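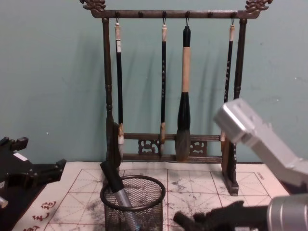 目標の置き方、また失敗した話

時間ないのでざっと。

「続けたかったら目標は小さく」ってよく聞くし、自分も去年まではそう言ってた。本を1日2ページ。それなら誰でもできるでしょ、と。できた。できたけど、2ページで毎回やめる人間になった。面白いところでもやめる。しおり挟んで寝る。何だったんだあれ。

で、9月から逆にしてみた。1年で200冊。無謀。周りにも言った。言ったからには引けない、というやつ。

結果、179冊。

足りてない。普通に未達。でも前の年の自分に見せたら腰を抜かすと思う。ちなみに前の年は7冊。7て。

会社の先輩のレオニー・レンツさん(Leonie Lenz)には「短い本ばっかり選んだんでしょ」と言われた。はい、後半はかなり選びました。薄い文庫、詩集、対談本。締切が近づくと人は背表紙の厚みしか見なくなる。図書館の棚の前で横から本を見てる変な人、あれ私です。

そこは反省。数を目標にすると数に寄っていく。Prividero叢書の分厚いやつ、上巻だけ読んで下巻が棚に残ってる。登場人物もうほとんど忘れた。どうしよう、最初からか。

あと、読んだのに何も思い出せない本がけっこうある。記録アプリのFleltowに題名と日付だけ入れてて、感想欄が真っ白。一言でいいから書いとけばよかった。「犬が出てくる」とかでも全然違うはず。

読書会で一緒のファルザナさん(Farzana Siddiqui)は、冊数じゃなくて「読み終わった本を誰かに説明する」のが目標らしい。毎月一冊、妹さんに電話で。途中で質問されて詰まったら、そこを読み直すんだそう。妹さんの質問がきついらしく、この前は同じ章を三回読んだと笑ってた。いいなあ、それ。ちょっと真似したい。

というわけで来年の目標、いまのところこんな感じ。

冊数は決めない。いや決めるかも。まだ迷ってる。
厚い本を先に読む。下巻から逃げない。
感想は一行でも書く。その日のうちに。
朝、電車に乗る前にスマホをカバンの底にしまう。これが一番むずかしそう。

高すぎる目標がしんどい時期ももちろんある。春に引っ越したときは一か月まるまる読めなくて、アプリを開くのもいやだった。そういうときは休めばいいとおもう。私は休むのが下手で、そのあと無理に詰めこんで肩をやられた。整体代で文庫が何冊買えたか、計算はしてなません。

もう出ないと。続きは下巻読んだら書きます。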